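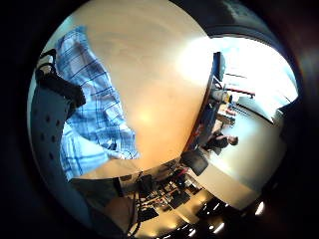
Ticket 179
Subject: Glare on the long desk by the window, second floor
Site: Tremonport office
Opened by: Behrouz Mirzaei
Category: Furniture and workspace
Priority: Normal
Status: Open, waiting on parts

Original request

The white desk on the window side is hard to work at from late morning on. Light comes in over the top of the blind and bounces off the desktop straight into your eyes. Two of us have moved our chairs so we sit partly turned away from the window, and now my neck hurts by 3 in the afternoon. The blind was supposed to be fixed when the room was repainted. It still stops short and won't come down the rest of the way. Can somebody look at the blind, and also tell us if the desk can be turned?

Behrouz

Log

Reply from Facilities
Got it. Does the blind stop at the same height every time, or does it move a little if you pull harder? Please don't force it. Also need to know if the desk is bolted down or just standing there. Our floor plan for that room is from before the repaint and I don't trust it.

Reply from Behrouz
Same height every time. I pulled it as hard as I wanted to and it didn't move. The desk is not bolted, but the power strip is screwed to the underside and its cord goes into the floor box, so it only moves as far as the cord lets it. I tried with one other person and we got it maybe a foot.

Facilities, site visit, 10:40 a.m.
Checked the blind. It is a Batista chain blind, the older kind with the stop bead on the chain. The bead was clipped on in the wrong place, so it hit the bracket before the fabric was all the way down. Moved the bead 9 links up the chain. Blind now comes down to the sill.

Second problem found while I was there: the bracket on the left end is loose. Two screws are holding and two just turn in the hole. Drywall anchors are stripped. Blind is OK to use if you pull the chain straight down and not toward you. Put a tag on the chain saying so.

Did not touch the desk.

Reply from Behrouz
Thanks, blind goes all the way down now and that fixed the morning. Afternoon is better but not fixed. The sun gets in at the side of the blind, where there is a gap between the fabric and the wall, and it lands on the end of the desk closest to the partition. Everybody avoids that seat. I put a sheet of brown packing paper over the desktop there and the glare went away, but you can't really write on it and it slides.

Reply from Facilities
The side gap is normal for that blind. It was ordered to fit inside the window opening and it needs room to roll. We can do one of these:

1. Side channels. They screw to the wall and cover the gap. Fastedon has them in white only, 4 to a box, and we would use two.
2. Desk mat, matte gray, full depth. Takes the shine off and stays put.
3. Turn the desk 90 degrees so people sit side-on to the window. Needs a longer cord on the power strip and an electrician to check the floor box.

I would start with 1 and 2. Option 3 can wait until we see if it's needed.

Reply from Behrouz
1 and 2 is fine with us. Please get the mat long enough for two seats. The one in the Tetport office is too short and the keyboard hangs off the end of it.

Facilities, parts ordered
- Side channels, white, one box
- Desk mat, matte gray, two-seat length
- Toggle anchors for the left bracket, bag of 16

Supplier says the channels and anchors ship together. Mat comes separately and is on back order until June.

Facilities, site visit, 8:15 a.m.
Anchors came in early without the channels, so I did the bracket. Took the blind down, pulled the old anchors, patched one hole that was too chewed up to use, and set the bracket over about an inch. All screws tight. Hung the blind again and ran it up and down several times. It tracks straight and the bead is still in the right spot. Took the tag off the chain.

Vacuumed the drywall dust off the sill and the desk. If you find more in the keyboard -- sorry, it gets everywhere.

Reply from Behrouz
Bracket looks good and the chain pulls easier than before. Found some dust, no harm done. We're leaving the packing paper down until the mat shows up. Please keep this open.

Facilities
Keeping it open. Still to do: fit side channels, deliver mat, check with Behrouz after a sunny afternoon before closing. Option 3 on hold.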